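Collecting Old Kitchen Things: Evening Class
Handout 2 - Enamelware, and how to look at it properly
Tutor: Hanne Manninen

Hello again, and welcome to those of you joining us from the Salminen group. I know I rattled through the enamel last time, so I've written it up at a gentler pace, with a few bits I forgot to say.

What enamelware is
Enamelware is glass on metal. Powdered glass is put on to a steel or iron shape and fired until it melts and sticks. That is why it chips when you drop it, and why a good piece still feels lovely and smooth after decades of soup. The heavier old pots have often had more than one coat, and you can sometimes see the lower one in a chip, usually dark blue or nearly black.

Start with the rim
Before you fall in love with the pattern (I always do, I'm hopeless), run a finger slowly round the rim. Then turn the thing over and look at the base, and after that at the places where the handle and spout join on. Small chips on a rim are wear and I don't mind them a bit. Rust that has crept under the enamel and lifted it is another matter, and I'd put that piece back on the stall unless you only want it for geraniums.

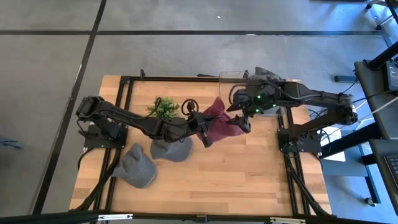
Marks and no marks
A great many honest pieces never had a mark at all. Some makers used paper labels, which went in the first wash, and others stamped the base so faintly that you need a torch held low to one side. Katov pieces, which several of you asked about, generally have a small oval stamp with a shape number under it. The coffee pot I passed round is shape 141. Grarkerico used a stamp only on the bigger pans, so please don't turn down a little unmarked milk pan on that account!

Nhyira Antwi asked whether a mark doubles the price. It can, on a pattern people are chasing, but on plain white it hardly matters. Buy the one you'd be happy to have on your own shelf.

Cleaning
Warm water, washing-up liquid and a soft cloth will do for most things. For tea stains, make a paste of bicarbonate of soda and leave it on for an hour. No wire wool, ever, and no going from a hot hob to a cold sink - the glass and the metal shrink at different speeds and you'll hear it ping. Don't cook in anything chipped on the inside, and keep brightly coloured linings for display.

For next time
Bring one piece you're unsure of, wrapped in a tea towel. Esko Kokkonen is lending us his Pellance bread bins, so we'll do lids and lettering first. The visit to the May fair is still on, and the list for lifts is by the door.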